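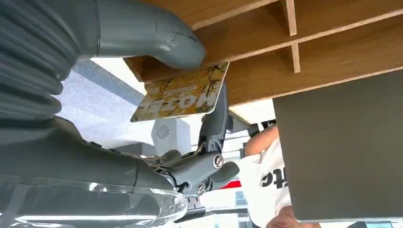

The hand at Vevero's open day, holding up the HOTEL card at the wooden shelf.

I got to Vevero's place in Paldale a little after four, which meant I'd missed the speeches and walked straight into the part I wanted, the demo floor. It was September and still warm out, and somebody had left the door propped open so people kept wandering in with ice cream.

The engineer I'd arranged to talk to has been on the hand since the beginning. She asked me to leave her name out ("my mother will print it and mail it to everyone") and then talked for almost 58 minutes, so I'm not complaining.

I started with the cards, since I'd expected boxes or bottles or something more industrial. "Cards are mean," she said. "A box, you can squeeze it any old way and you'll probably get away with it. A card bends, it slides, and if you come in a little crooked it turns on you. We spent five months on cards before we let anyone from outside watch."

And the shelf? She laughed. "The shelf came from my apartment. I wanted real furniture. You get the edge of a board in the way, you get a divider where you'd like to put a finger. I don't want a nice clean test bench, because a kitchen isn't one."

What struck me up close was how much of the hand is out in the open – the cables, the little linkages, the round screws at the joints. I asked if they planned to cover all that up. "Some day. Right now if a cable goes slack I want to see it from across the room. The people at Hnatiuk, who do our machining, keep sending us drawings of covers. Very pretty covers. They're in a drawer."

A kid next to me wanted to know if it could do card tricks. She told him it could do one, where you hand it a card and it drops it, and he thought that was the best thing he'd heard all day. I asked her how often that trick comes up. "On a good afternoon, hardly. Last spring in Clillanau we had eight visitors in the room and it dropped the first four cards in a row. I wanted to crawl under the table. Then somebody's grandfather said his hands do the same thing, and everyone relaxed – me too!"

I asked what she'd like it to do by the next open day. She had to think about that one. "Pick a card up off a flat table," she said. "No edge hanging over, no help from us. Try it yourself with gloves on and tell me how you do."

I tried it at home with my winter gloves. It took me a while.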